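Search this site Search Go

How to get scuffs and dull patches off a hard floor (without buying a kit)

By Teresa Ní Bhriain
Last updated: 28 Jun 2024

Every floor product I've tried in the last few years has promised to "restore" something. Most of them put a layer of shiny stuff on top of the dirt. I have cleaned up after two of those layers, once in my own hallway and once in the downstairs workroom at Stutthorpe, and I'd like to save you the trouble.

What you need is a soft broom or a vacuum with the brush roll switched off, two buckets, a flat mop with at least two clean pads, plain dish soap, a microfiber cloth, and a white pencil eraser. If you already own a steam mop, leave it in the closet until you know exactly what your floor is and what the maker says about heat. I know the box says "all sealed floors." I don't believe the box.

Start dry. Sweep the whole floor, then sweep it again at a right angle to the first pass. People skip the second pass and then wonder why the mop water turns to mud. Get the edges and the spots under anything that stands on the floor full time, where grit collects and gets ground in. 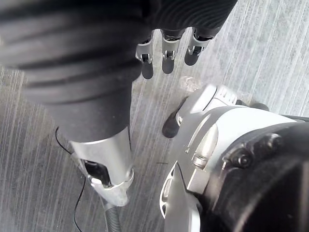 Next come the scuffs, and you want to do these before any water goes down. Rub a scuff with the dry eraser, lightly, with short strokes. If it comes up, wipe away the crumbs and go on to the next one. If it doesn't, try a damp cloth with one drop of dish soap and give it 11 strokes before you decide it's hopeless. (I counted once. After that I was polishing the floor and the mark was still there.) A mark you can feel with a fingernail is a scratch, and no cleaner is going to lift out a scratch.

A word on melamine sponges. They work, in the same way fine sandpaper works. I used one on a glossy floor and swapped a gray smear for a dull oval that I could see from the door. If you insist, test it behind a door first and look at the spot from low down with a light on.

Now the wet part:

1. Fill one bucket with warm water and add a teaspoon of dish soap. Fill the other with plain water.
2. Wring the pad until it stops dripping, then wring it once more.
3. Work in strips, backing toward the door. Rinse the pad in the plain bucket after each strip, before it goes back in the soap.
4. Change the plain water when you can't see the bottom.
5. Go over the whole floor with a fresh pad and clean water, no soap.
6. Dry it with a towel under your foot. It looks silly and it's quick.

Step five is the one that matters. A dull floor often has old soap on it, and adding more soap is a strange way to fix that. If yours still looks cloudy once it's dry, do the plain rinse again before you spend any money.

Vinegar? It's cheap and it cuts soap film, but I wouldn't put it on stone, and on anything with a finish I'd want to see the maker's instructions — most of the people recommending it online haven't asked what your floor is made of.

The whole job took me 13 minutes a strip the first time and 8 once I stopped fussing. I do it again in September, and in between I just sweep.

Shares 13 | Comments 8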